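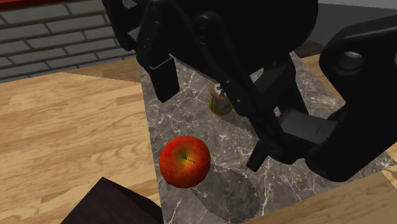 Gray marble set into a light wooden tabletop.

I moved to a smaller flat in November, and since then I am learning to bake bread in a kitchen where two people can't stand at the same time. My grandmother baked every Thursday. I never wrote anything down when she was alive, so now I work from memory and from one notebook that my aunt Romana Šimko sent me by mail. The notebook is from the village of Mikuš and half of the pages are about pickles.

The bread recipe in it is four lines long. It says flour, water, salt, old dough, and then "bake until it is done." There are no weights. My aunt says on the phone that everybody knew how much. I did not know how much, and my first loaves were flat like a plate and very sour.

What helped me was to weigh everything and write it in a table. For one loaf I now use 584 grams of flour, a strange number, I know. It came from one bag which was nearly finished, and the loaf was so good that I was afraid to change it. My husband wanted to round it to 600. I said no.

The second thing was time. I used to follow a recipe from the internet which said four hours for the first rise. In my kitchen in winter this is too short. Now I mix the dough after dinner, fold it 2 times before I go to sleep, and leave it on the counter until seven in the morning. If the heating is on in the night, I put it near the window — the glass there is cold and it slows down a little.

I still don't understand the old dough. My grandmother kept a piece in a cup with a plate on it, and she did not feed it the way people do with a starter today. She only took it out on the next Thursday and used it. I tried this three times. Once it smelled like nail polish and I threw it away, the other times the bread was heavy but with a very good taste, closer to hers than anything else I made.

Romana thinks the rye was different, because it came from the mill in Stemik, and the mill closed when my mother was a girl. Maybe she is right. I bought rye flour from two shops here and they don't even have the same color.

Next I want to try her caraway rolls. The notebook has five lines for these, so one more than for the bread, but the last line I can't read. I sent a photo of the page to my aunt and she can't read it also.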